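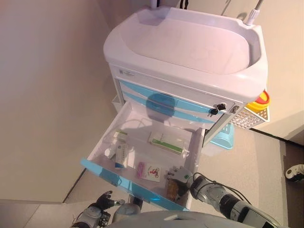
Lockwood, May
By Barry Holroyd

When my old colleague Jannik Sauerland first told me that a robot could be hired to work a medical cart, I laughed — and then I asked what it cost. The Takport service, which we'll follow through this chapter, is sold by the month at $4000, with 2 days of setup included.
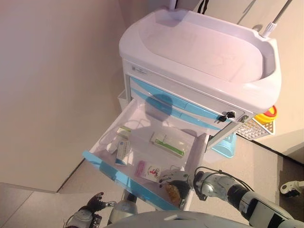
Before you weigh a price like that, though, you'll want to know what the buyer is really getting, and a drawer full of small, mixed supplies is a fine place to begin.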